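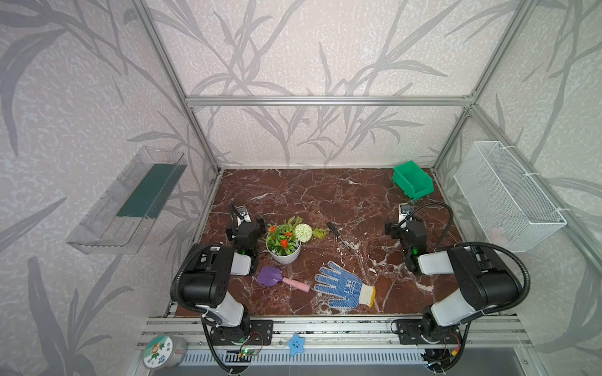 Why does a plain loaf cake so often taste better the day after it's baked?

The crumb needs a night to settle. While the cake sits wrapped on the counter, the moisture evens itself out from the middle to the edges, the spices and citrus soften into the butter, and the crust loses that slightly stiff bite it has when it's fresh from the oven. By breakfast it slices without crumbling and tastes more like itself.

I learned this the slow way, by being impatient for most of my life. My mother baked on Saturday afternoons and hid the loaf in the bread box until Sunday, and my brother James and I thought this was plain cruelty. We'd sneak the heel off one end and turn the loaf around so the cut side faced the wall (she knew, of course she knew). It took me until my forties to try the waiting for myself, and when I did I called James right away to tell him we'd been eating the worst slice of every cake for our whole childhood.

Last September I drove up to Hullville to spend a couple of days at Mellovgate, the bakery Prys Watkins has run for 19 years out of what used to be a shoe repair shop. It still has the shoe counter, and the brass hooks, and a bell on the door that you can hear from the parking lot. There are layer cakes in the case if you want one, and they're lovely, but folks come for the loaves. Lemon, ginger, a dark caraway one I had never met before and now think about more than I should. Everything on the loaf shelf was baked yesterday, and the card above it says so in big letters: YESTERDAY'S CAKE.

"People used to ask me for a discount," Prys told me, laughing so hard she had to put down her tea. "I told them it ought to cost extra!"

She bakes in the afternoon, when most bakers have gone home to bed, and she wraps each loaf while there's still a little warmth in it. Too hot and the top goes gummy, she says, and too cold and you've already let the good steam get away from you. She tests it with the inside of her wrist, the way you'd test a baby's bottle, and she let me try it on a ginger loaf, and I got it wrong, and then I got it wrong again on the lemon. The paper goes on first, folded tight at the ends like a birthday present, and a clean dish towel over that. No refrigerator, ever. Cold makes a butter cake taste like a candle, and I have to say I agree with her.

The caraway loaf has its own small story. Prys's grandmother called it femitz, a family word as far as anybody knows, and the recipe was written on the back of a feed bill with no oven temperature and no pan size, just "bake until done." Prys spent most of one winter working it out. What she ended up with is baked at 300 degrees, much lower than I'd have dared, for a good long while, and it comes out nearly black on top and soft as a pillow underneath. She toasts the seeds in a dry pan and crushes only half of them. I ate mine standing at the shoe counter with salted butter, then bought 2 more for the drive home, and only one of them made it.

If you'd like to try the waiting at home, start with whatever loaf you already know by heart. Take it out of the pan after ten minutes or so, let it sit on a rack until it's just barely warm, and wrap it in parchment. Then go to bed! Slice it the next morning with a long serrated knife and have your first piece plain. The second can have butter on it, or jam, and if there's some left on the third day it makes very good toast, a bit crisp around the edges, with the kitchen smelling the way it did when you baked it.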